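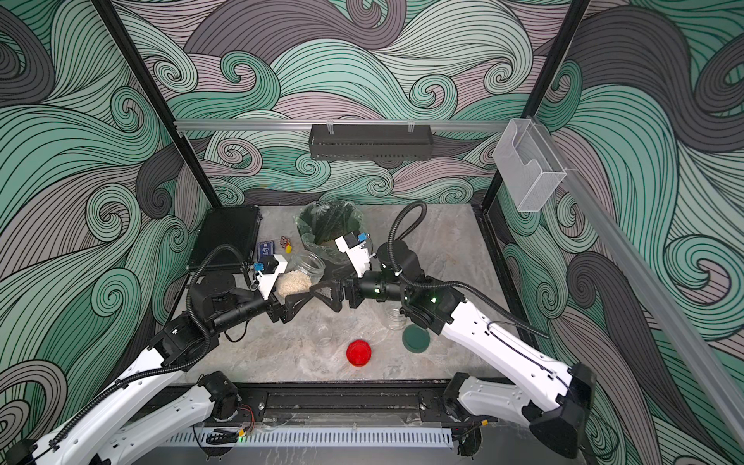 Attachment 1: wave wallpaper and marble-pattern top, jars out

Ticket 798, January 2023
Subject: Wallpaper seam lifting, back corner
Status: Solved

Shabani Tanui: Love this Wallberg pattern, the mint and mauve swirls are fantastic! One seam keeps curling up near the worktop though. I pressed it down twice and it was up again the next morning. Is it the paste?

Support: Great choice! Try fresh paste along the seam, roll it lightly and leave it for 8 hours.

Shabani Tanui: Left it overnight and it's flat, hooray! Back to sorting my jars and lids. Please close.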